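3.2 What a pile of laundry looks like before anyone folds it

I said in the last section that most of what has been written on household laundry starts with the folded stack and works backward. I did the same thing for years! My first survey, the one I ran with the Lopes households in June, asked people how they fold, where they fold and who taught them, and it never once asked what the stuff looked like when it landed on the floor or the bed. Kirsten Eyvindsson pointed this out in the margin of my draft (in green ink, with two exclamation marks) and she was right, so this section is about heaps.

By a heap I mean any set of clothes or cloths that has been put down together without being arranged. That covers the basket tipped out on a mattress, the armful dropped in a corner, and the chair in the bedroom that we all know about. I collected 552 descriptions of heaps from the Grodwood and Usterar diaries, and what struck me first was how rarely people name the garments. They name colors. "The black thing on top." "Something green under the towels." One diarist went through 200 words about a Sunday wash and the only garment she identified for certain was a sock, and that was the one she couldn't find.

I think there's a good reason for it, and it comes down to what crumpling does. A shirt hung on a line has a neck, two arms and a hem, and you can read it from across the yard. Bunch it up and those parts go inside. What's left on the surface is color, print and texture, plus whatever bits of edge happen to stick out, like a cuff or a cord or a tag. I call these bits "handles" (not my best coinage, but it stuck), and in the diaries they do a huge amount of work. People see a ribbed edge and know which way up the thing is, or they spot a drawstring and pull. Figure 4 has a small mixed heap that I keep coming back to when I explain this, with a black piece, a white one, some lime green and a bright print all in together.
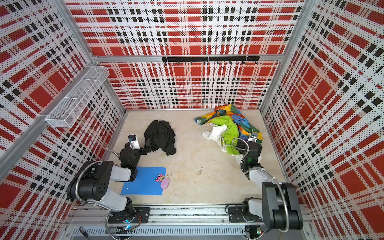
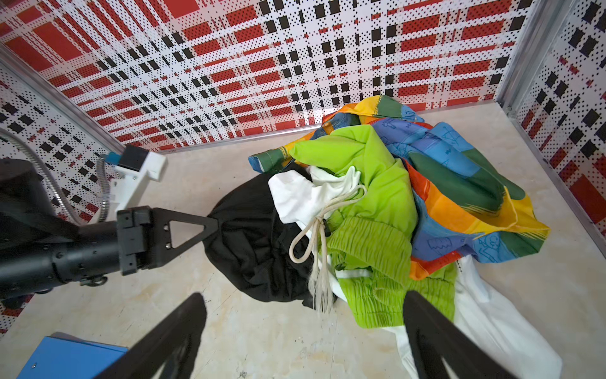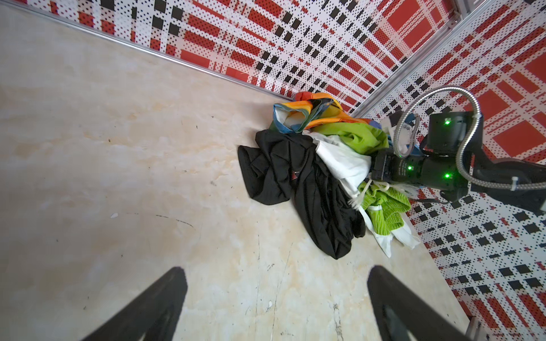

Figure 4. Mixed heap of black, white, lime-green and multicolored pieces. In the second picture a ribbed lime-green edge and a knotted cream cord are showing; in the third, a small red tag shows among the black folds.

Look at how much the black piece gives away, or doesn't. In the first picture I couldn't tell you what it is, and I've looked at it a lot. It's dark and wrinkled and that's all I've got. In the third it is spread out more and I'd lean toward a T-shirt or some other knit top, though I wouldn't bet my lunch on it. The print is a different story. With those skulls and stick figures visible in the second picture, I'd know that fabric again anywhere, and I still couldn't say what shape it would be once you shook it out. So knowing which piece you've got and knowing what kind of garment it is are two separate jobs, and my old coding sheet lumped them into one box. I've since split the box.

The Stinano diaries back this up, I think. When writers there talk about going into a heap, they mostly start with the piece they can recognize, even if it's underneath something else, and they drag half the pile along with it. (I do this too. My mother would be horrified.) The plain dark things get left until last and are then sorted by feel. I had expected people to work from the top down, and I coded the first 300 entries that way before I gave up and started over.

There were 2 entries I left out of the count altogether, both from the same house, where the writer had photographed a heap and written nothing beside it. I'll come back to those in section 3.4, along with the business of inside-out sleeves.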